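COURT NOTES – Wednesday, October 5, 2022

Bindosport bookkeeper enters plea

Short one this week, deadline moved up on us. Teodora Karagiannis, former bookkeeper at Bindosport, pleaded guilty Tuesday to theft and to falsifying business records. Two counts. A third was dropped as part of the deal.

Prosecutors say she wrote 73 checks to a supplier called Jullo, which had no office, no staff and a mailbox in the next county. Most were small. The largest was $1189, for "court resurfacing" that was never ordered. The owners only noticed in June, when a real supplier called about an unpaid bill and somebody finaly pulled the bank statements.

Karagiannis spoke for a minute or so. Said she was sorry, said she meant to pay it back. Her lawyer asked for probation – the judge didn't rule on it. She has returned $922 so far. Sentencing is next month, and she stays free untill then. No passport, no contact with former coworkers.

The civil suit is separate and still open. Bindosport wants the rest of the money plus legal fees. We'll have more on that when the filing is public.

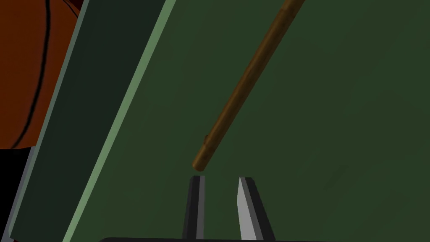
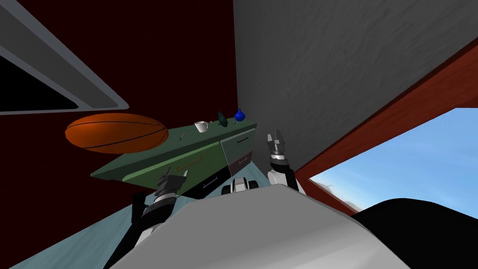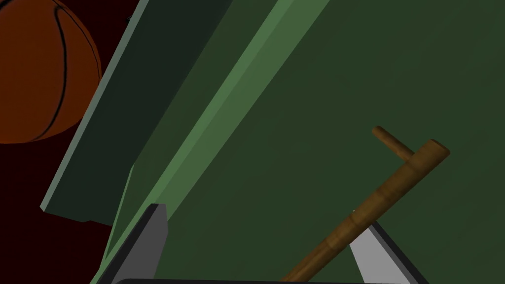
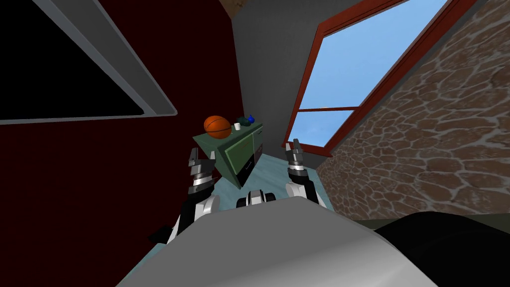 RECENT ITEMS
Khosravi appeal denied, no rehearing
Biltitz warehouse fire: charges reduced
Jury duty pay going up to $50 a day
Night court hours change again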